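Home News Food Events Contact

1 min read

Moltach street kitchen gets its evening hours back

The Moltach street kitchen can stay open until 10 p.m. again, starting in May. Neighbors had complained about noise last summer and the closing time got moved up to 8. Business dropped fast after that.

"We lost the whole dinner crowd," said Ihor Koval, who runs the burger counter. Fries, ketchup, a place to sit – thats all people want after work, he said.

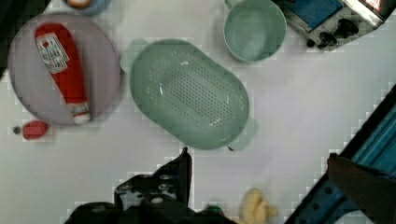 The new rules cover all four stalls. No music after 9, trash out by closing, and the Alemneh Street gate stays locked at night. The city got 202 comments on the plan, most of them in favor.

Parking still not settled. The lot behind the Harex building has 100 spaces but its owner wants it emptied by 9. Talks are on going.

Contact the newsroom | © Cuvmont Local News | Back to top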